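Progress report, second period: Tikent laundry and linen share

Hi all, and sorry this one runs a bit long. November was busy! The short version is that the linen share is up and running at two sites, Vendesska Street and the Brinkmann building, and we've spent less than I feared on getting there. The longer version follows.

You'll remember the idea: families in short-stay housing borrow clean towels and bedding from us, bring them back when they're done, and don't have to buy a full set of everything in the same week they're paying a deposit. Your grant of $4,000 for this period went mostly to stock and soap, with a smaller piece for shelving at Brinkmann (the old shelves leaned, and I didn't like walking under them).

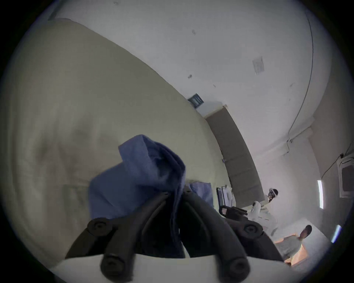

Stock has been my main headache. Our first supplier sold us thin white towels that looked gray by the end of the month, and people were too polite to say so until I asked. We've now moved to colored ones. I like a soft blue cloth like the one here, because a blue towel forgives a lot – makeup, hair dye, a toddler with a marker. The new order cost more per piece, but I expect we'll replace far fewer of them by spring, and the families have been much happier choosing a color for themselves.

Washing is going better than planned. Russka, the laundromat across from Vendesska Street, lets us have the big machines after 8 p.m. at a lower rate, and the evening crew there has been lovely about our mountain of bags. It takes 3 trips a week. I'd hoped for fewer, but we simply don't have the room to let dirty linen pile up, and a smelly hallway is a quick way to lose the goodwill of a building! 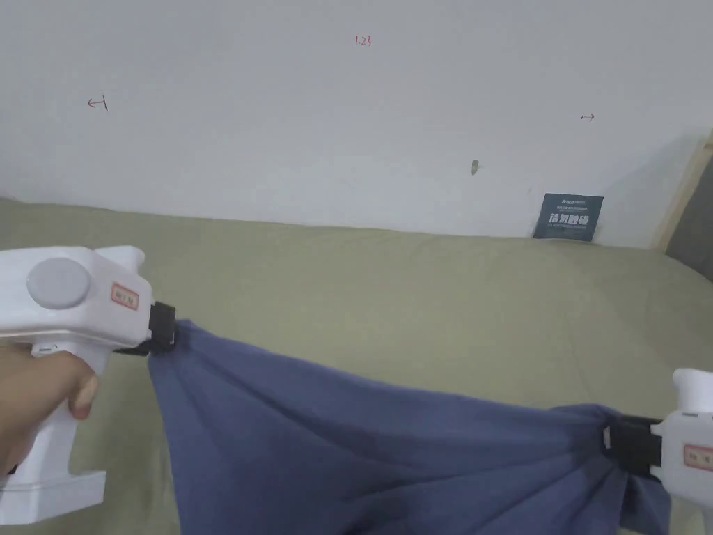
Dark blue cloth held out by its corners over a pale olive-green fabric.

Returns are the part I'm still chewing on. Most sets come back, but pillowcases wander off, and I haven't found a kind way to ask about them. I've dropped the sign-out sheet for now (it made people nervous) and put a plain return bin by each front door. Too early to say if that's better. I'll have a proper answer in the next report.

Money left over: a little from the shelving line. I'd like to move it to twin-size fitted sheets, which we run out of constantly – could you let me know if that's okay before I place the order? I'm also still waiting on the insurance paperwork for Brinkmann and will send it along as soon as it lands in my inbox.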